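Rice, again

April 18, 2026

Print | E-mail

Quick one before I have to get the bus. Been meaning to write up the rice thing for ages and it keeps sliding, so this is going to be messy.

Old cooker died. The little glass-lid one, one switch, up is warm and down is cook. Bought it when I first moved to Stuvasbridge and it did rice most nights and porridge once (never again). Last month the switch started popping back up after a few minutes. I held it down with a wooden spoon and a rubber band for a week. Then Vibeke Þrastardóttir from downstairs saw the rubber band and told me to stop that right now. So I stopped.

Then came the pot phase. I used to make good rice in a pot! Not anymore. First lot stuck, second lot was soup, third lot fine but I'd stood over it the whole time and burned the onions in the other pan. Fourth lot I forgot to turn on. Sat down to dinner with a pot of cold water and rice in it. We had toast.

The trouble is the stove. Two of the burners are useless for anything low. They go from nothing to a full boil and there's no in between, I've put a heat spreader under the pot and it helps a bit but then the pot wobbles. And my lids don't match any of my pots since the move. A plate on top works. A plate on top is also very hot when you go to take it off, ask me how I know.

So, new cooker. Went to Bajwa first, the kitchen shop on the hill, because they let you take things out of the box. They had a shelf of them. Half were enormous. I cook for two, sometimes 5 if my sister brings her lot, and I don't need something the size of a bucket living on the counter. The other half were the same as my old one with a nicer handle.

What I wrote on the back of the receipt, while standing there in everyone's way:

- a hinged lid, no more hunting for it
- bowl that lifts out
- timer, so I can set it before work
- keep warm that switches itself off
- cord that isn't the length of a shoelace

The cord one matters more than you'd think. My only free outlet is behind the bread bin and the counter is mostly sink.
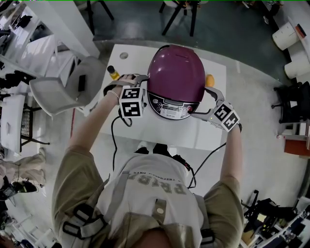 Buttons are where I get stuck. My old one had a switch, my mother's has a dial, and now everything has a whole control panel and I have to get my glasses. I'm coming round to it though. A small display and rows of little buttons, like on the cooker with the purpley magenta lid there, looks like a lot until you work out you only ever press a couple of them. And I do like a red button off at the right end by itself. Easy to find in the morning. Whatever it turns out to do, I can tell someone over the phone "press the red one" and they will find it. Try that with a panel where everything is gray. My sister rang me from my own kitchen at New Year and we went through every button on the microwave.

The shiny lid, well. I wanted one. Still sort of want one. But a glossy lid in my kitchen shows every fingerprint and every splash off the frying pan, and I'd be wiping it all day. Matte shows less. Vibeke says color is the only reason to own anything and I should get the brightest I can find. She has an orange kettle and an orange everything so she would say that.

Anyway what I came home with was an Iluvari, the small one, cream colored, from the clearance table at Brilton. Box was dented, machine wasn't. No box insert and no measuring cup, which I didn't notice until I was home and had already rinsed the rice. Used a teacup. The cup doesn't matter as long as you use the same one for the water, and then the lines inside the bowl mean nothing, so ignore the lines.

Notes so far, mostly for me:

Rinse the rice in a separate bowl. I know everyone does it in the cooker bowl but I scratched the last one doing that, and once it's scratched it sticks forever.

Dry the outside of the bowl before it goes in. The bottom especially. Mine hissed at me the first night and I nearly threw it in the sink, plugged in and all.

Let it sit after it beeps. Lid shut. I give it as long as it takes to set the table and find everybody. Then fluff with the flat paddle, not a fork, then lid shut again.

Brown rice needs 60 minutes on this one, start to finish. I had it down as less and we ate very late. Soaking first is meant to help, I never remember to soak. If you remember to soak you are a better person than me.

The little cup at the back that catches the drips. Empty it!! I had the old one for years without one of these so I didn't know to look, and by the time I did look it had gone a bit swampy. Warm water and a toothbrush.

Inner lid comes off too, there's a tab. Pull harder than feels right. Wash it evry time if you've cooked anything with stock in it, otherwise the next lot of plain rice tastes of last Tuesd— of last week's chicken. It'll go in the dish rack but it rolls, so wedge it behind the plates.

Where to keep it is the next problem. On top of the fridge is out, the steam goes right into the cupboard door and it's already peeling. I've had it on the end of the table all week and it's nice there, there's room to open the lid properly and get both hands round it when it needs shifting. But then it's in the way of actual dinner. Thinking about one of those narrow carts. I measured the gap by the door and then lost the bit of paper, so I'll measure it again.

Also cleared out the rice shelf while I was at it. I had 6 open bags. Six! Three of them the same kind. Poured those together in the big jar, the red rice has gone in the old coffee tin, and the sushi rice was so old I gave it to my nephew for a school thing with glue. There's a recipe blog that says they have 1000 uses for leftover rice, I have one and it's an egg on top.

Next thing I want to try is porridge overnight with the timer, and yes I said never again, but that was a machine with one switch and a lid that rattled. Oats or rice, haven't decided. If anybody has done it without it climbing out through the steam vent please leave me a comment with how much water, in cups, because I still haven't got a proper measure.

Old one is in the hall if anyone local wants it for parts. The bowl's scratched, glass lid is definately still good. Otherwise it goes to the recycling place in June when my sister has the van.

Bus. More later, I owe you all the dumpling post too.

Contact | © All posts and recipes mine, please ask before reposting | Back to top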